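We use cookies to remember your login and your player settings. By continuing you accept this. Manage preferences

Ticket 643 – Dağdelen, English subtitles wrong from the second half on
Product: Stunda player, cinema license
Opened by: Fumiko Hamada, Warkberg Film Club
Handled by: Sevim Özkan, Pleltbridge support
Status: Closed

Fumiko Hamada, Wednesday, 9:10 am

Hello. We showed Dağdelen last night through your player. For anyone at your end who hasn't seen it, it is a quiet drama about a widower who starts digging through the mountain behind his house so that his daughter won't have to take the long road to visit her mother's grave. Very few words are spoken, so you would think the subtitles had an easy job.

For the first hour they were perfect. Then, at about 65 minutes, the daughter comes home from the city, sits down on the bed, and the subtitle says "Get that goat off the roof." There is no goat in that room. There is a goat, and a roof, but they come later and they are meant to be the one light moment in the film. By then the goat was being told, in English, that its father had always loved it.

Our members are polite people. Several thought it was deliberate. One told me at the door that she found the goat speech the most moving thing in it, and I didn't have the heart.

We have a second showing on Sunday. Please advise.

Sevim Özkan, Wednesday, 9:52 am

Hi Fumiko, sorry about this. First the dull stuff. Could you clear the subtitle cache (Settings, Storage, Clear subtitles), restart the player, download the English track again, and then check the scene on the bed? Also let me know whether the subtitles drift slowly or jump all at once. They're different faults and I'd like to chase only one of them.

Fumiko Hamada, Wednesday, 11:30 am

Cleared, restarted, downloaded. Goat is still in the bedroom.

It jumps. The last good line is "He has not come down for supper," spoken by the neighbor in the blue headscarf. Then there is a long shot of the mountain with no talking, and after that everything is early. I ran it with a stopwatch and every line is early by the same amount, so I don't think it's drifting.

I tried the delay slider. It goes up to 100 seconds and that isn't enough. I would also like to point out that if you move the slider in the middle of a showing, a large gray box comes up over the actors' faces reading "Subtitle delay changed successfully!" with the exclamation mark. I learned this last night along with everybody else.

Sevim Özkan, Wednesday, 12:15 pm

Thank you, the stopwatch is a great help. I've passed the gray box on to the design team as a separate request. Please keep your hopes modest.

A jump after a long silent shot makes me think of a missing scene. Could you tell me what comes between the mountain shot and the bed on your copy? And could you open Film Info (press I while paused) and send me what it says under Version?

Fumiko Hamada, Wednesday, 12:40 pm

After the mountain he's in the kitchen on his own and reads his wife's letter, the one she left in the flour tin. He reads it silently, then his brother turns up and they argue about dynamite. No subtitles at all for the argument on our copy, which I had put down to artistic courage. Then the daughter arrives.

Version says "2". That is all it says. 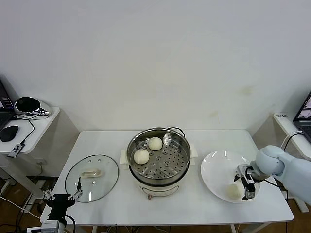
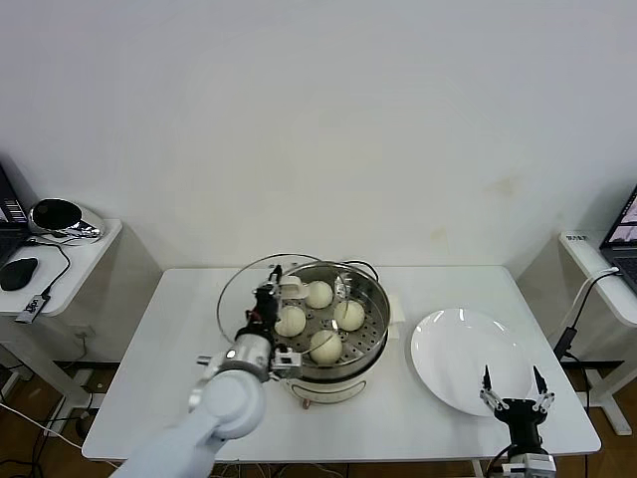
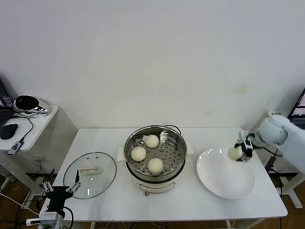
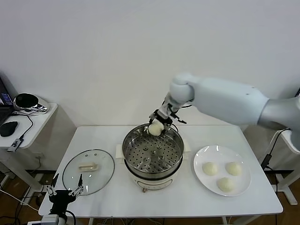

Sevim Özkan, Wednesday, 2:05 pm

OK, I think I have it. The distributor sent us two versions of the film. Version 1 went to festivals and doesn't have the argument with the brother. The director put it back for the general release, and that's Version 2, which you have. The subtitle track attached to your license was made for Version 1, so it knows nothing about the brother. It carries on to the daughter's scene while your picture is still in the kitchen, and from there to the end it's ahead of everyone.

The person who linked the track will have matched it by title only. I have a suspicion who that was, and I'll be checking the log with my eyes half closed.

To fix it I need to attach the right track. It's in our store but marked "Do not use", with no note saying why. Bear with me.

Sevim Özkan, Wednesday, 4:20 pm

The log says it was me. Moving on.

The "Do not use" mark was put there while the track waited for a proofread, and the proofread was done in August. I've taken the mark off and linked the track to your license. Please clear the cache one more time, download again, and look at three places: the kitchen argument, the daughter on the bed, and the goat. The old track will still show in the menu as "English" and the new one as "English (full)". Pick the second. I've asked for the old one to be hidden but that runs overnight.

Fumiko Hamada, Thursday, 10:05 am

All three checked. The brother has plenty to say and is quite rude. The daughter speaks for herself. "Get that goat off the roof" now arrives with the goat on the roof, and I laughed, alone in the hall, at a joke I'd already been told.

One small thing. At the very end, where the letter is read aloud, the new track says "the mountain is only a door that has not been asked." The old one said "has not been opened." Our Turkish-speaking member prefers "asked" and so do I, so please leave it as it is. I only mention it in case somebody proofreads it again.

Sevim Özkan, Thursday, 10:31 am

Noted, and I've added it to the track's comments so it stays. I've extended your license through Monday to cover the second showing, no charge. Closing this one. If you reply within the week it reopens by itself.

Fumiko Hamada, Monday, 8:45 am

Sorry to reopen. Sunday went well. The lady from the first showing came back and wants to know why the goat speech was cut. Is there any chance of keeping the old track?

Sevim Özkan, Monday, 9:20 am

It's hidden, but I can export it for her as a text file. Attached. Closing again.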